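Votico 両手デモ学習プロジェクト よくある質問
最終更新 2026/05/29

Flurndale研究室で進めている、ハンドヘルドグリッパーを使った両手作業の模倣学習についてのFAQです。1月に手法の概要を公開してから、思っていた以上にたくさんの質問をいただきました。うれしくて一つひとつの回答が長めになっていますが、気になるところから読んでください。

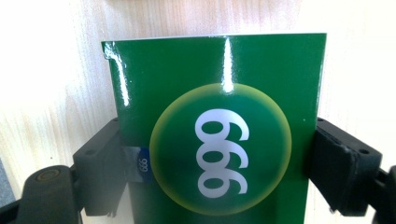
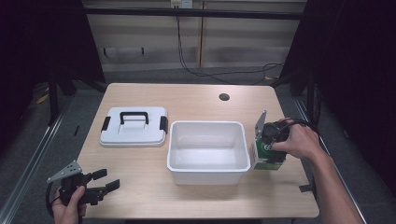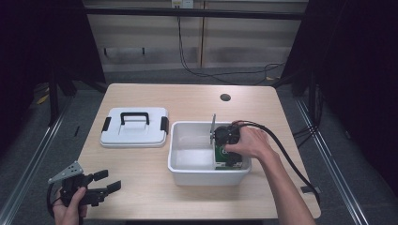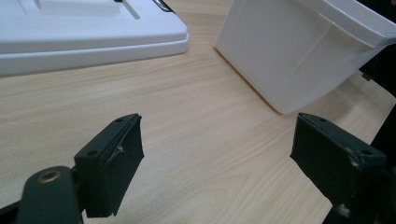 読者の一人から、ロボットなしで集めたデータでロボットが動くという話がどうしても腑に落ちない、人の腕とロボットの腕では動ける範囲も速さも違うのに、その差はどこで吸収しているのか、という感想をいただきました。まさにそこがいちばん面白いところなので、最初の質問にしました。

人の腕とロボットの腕の違いは、どう扱っているのですか

学習する行動を、関節の角度ではなく手先の動きで表しています。いまのグリッパーの位置と向きを基準にして、次の短い時間にどちらへどれだけ動くか、指をどれだけ開くか。方策が出力するのはこれだけです。腕の形はここには出てきません。ロボット側では、その手先の動きを逆運動学で関節の指令に直します。
もちろん、人には楽でもロボットには届かない姿勢があります。そこで、記録した軌道を学習の前にロボットのモデルに通し、到達できない区間や速すぎる区間のあるデモを外しています。地味な処理ですが、これを入れる前と後では実機の動きがまるで別物でした!

Haslamというのは何の名前ですか

手先カメラと頭部カメラの映像を時間方向にそろえ、一つの方策に渡すための学習手法の名前です。Voticoはプロジェクト全体の名前で、データ収集の道具立ても評価の手順も含みます。ときどき混同されますが、論文で比較の対象になっているのはHaslamのほうです。

どんな作業を学習させているのですか

小さな箱をつかんで容器に入れる、容器の向きを直す、ふたを持ってきて合わせる、といった机の上の作業です。片手で済む動きと、両手でないと難しい動きが一続きの中に混ざるように選びました。
ふた合わせは見た目より難しいです。縁がほんの少しずれただけで片側が浮きますし、押さえる手と合わせる手の役割が途中で入れ替わることもあります。人は考えもせずにやっているのに、と毎回感心しながら記録を見返しています。

カメラはなぜ手先と頭の両方に必要なのですか

手先のカメラは、つかむ直前のわずかなずれをとてもよく捉えます。指と物の間隔が大きく映るので、最後の位置合わせはほとんどこの映像が頼りです。一方で、反対側の手が何をしているか、ふたが机のどこにあるかは、手先からは見えないことがよくあります。
頭部の映像を外して学習させると、つかむところまでは上手なのに、次にどちらの手を動かすべきかで迷う方策になりました。手先の映像を外した場合は逆で、段取りは合っているのに指が箱の角に当たってしまいます。この失敗の出方の違いがあまりにきれいだったので、見つけた日は予定していた実験を全部後回しにして、映像の組み合わせばかり試していました。

データはどのくらい集めたのですか

現在の公開版の学習に使っているのは2519本のデモで、収録時間にすると114時間ほどです。言い直しならぬ「やり直し」のあるデモも残しています。つかみ損ねて持ち直す動きは、方策が自分の失敗から戻るときの手本になるからです。
ただし、カメラの映像が大きく乱れたものと、位置の推定が途中で飛んだものは除いています。

光沢のある箱でもうまくいきますか

いきますが、ここは改善中です。つやのある包装は照明を強く反射し、グリッパーを少し傾けただけで模様の見え方が変わります。最初の方策は、白く光った部分を箱の縁だと思い込んでいるような動きをしました。
いまは、学習時に映像の明るさと色味をランダムに変えるのに加えて、照明の向きを変えて収録したデモを混ぜています。後者の効果が大きく、画像処理だけで反射をまねるのには限界があるようです。反射をもっと忠実に合成する方法をご存じの方がいたら、ぜひ教えてください。

白い容器と白いふたの区別はつくのですか

これもよく聞かれます。色だけなら確かに紛らわしい組み合わせですが、形の手がかりがあるので、頭部の映像からはほとんど間違えません。難しいのは手先のカメラが近づききった場面で、画面の多くが白い面になり、どの縁を見ているのかがあいまいになります。
Haslamでは直前の数枚の映像も一緒に入力しているので、近づく途中で見えていた形をしばらく覚えていられます。履歴を長くすればするほど良いかというと、そうでもありません。長くしすぎると、いま見えているものより過去の動きの癖に引っぱられ、物を動かしても元の場所へ手を伸ばすようになります。

成功率はどう測っていますか

物の初期配置をあらかじめ決めておき、比較する方策すべてに同じ配置で作業させます。評価用の配置は61通りで、学習データには入れていません。箱が容器の中に収まり、ふたの縁が全周で合っていれば成功、途中で人が手を出したら失敗です。
部分点も記録しています。ふたまでたどり着いたかどうかだけを見ると、どこでつまずいたのかがわからなくなるためです。配置の並べ方は手順書に図で載せてありますので、追試の際はそちらに合わせてもらえると結果を比べやすくなります。

別の場所でも動きますか

Zarvilleの実験室に方策を持ち込み、追加の学習なしで4種類の机を試しました。机の色や木目の違いには驚くほど強く、最初の一回で箱をつかんだときは思わず声が出ました。
弱かったのは机の高さです。頭部カメラから見た机の角度が変わると、遠くの物への手の伸ばし方が不安定になります。収録時に高さを変えていなかったことが原因だと考えていて、次の収録では立ち位置と机の高さを両方変える予定です。

両手のタイミングはどうやって合わせていますか

左右の手の行動を、一つの方策が同時に出力します。左右で別々の方策を学習させる構成も試しましたが、片手が待つべき場面で両方が動き出し、容器を引っぱり合うことがありました。
収録側では、左右のグリッパーと頭部カメラの時刻を共通の時計に合わせています。ここがずれていると、見た目には問題のないデモでも学習結果がじわじわ悪くなります。自分で装置を組む方は、収録を始める前に時刻のずれを測っておくことを強くおすすめします。私たちはこれを後回しにして、初期のデータをかなり捨てました。

力のセンサーは使っていますか

現在の版では使っていません。指の開き具合の指令と実際の開きの差から、物に触れたことはある程度読み取れます。箱をつかむ分にはこれで足りています。
ふたを押さえる場面では、力がわかればもっと良くなるはずです。触覚を加えた試作も動き始めていて、映像ではほとんど同じに見える「縁が乗っているだけ」と「はまっている」の違いが信号にはっきり出ています。まとまった結果になったら、このページに項目を足します。

新しい作業を追加するには、最初からやり直しですか

いいえ。公開している学習済みの重みから始めて、新しい作業のデモを足していく使い方を想定しています。グリッパーの形と手先カメラの取り付け位置が同じなら、映像の見え方がそろうので、つかむ動作の多くはそのまま引き継がれます。
新しい作業だけで追加学習をすると、もとの作業が目に見えて下手になります。以前のデモも一部混ぜてください。混ぜる割合は作業によって変わるので、設定ファイルの初期値を出発点にして調整するのがよいと思います。

うまくいかなかった例も公開していますか

しています。評価のときの失敗映像は、成功映像と同じ場所に配置番号つきで置いてあります。眺めていると、ふたを半周だけ合わせて満足したように手を引く方策など、次の実験の種になるものがいくつも見つかります。気づいたことがあれば、配置番号を添えてページ下の連絡フォームから送ってください。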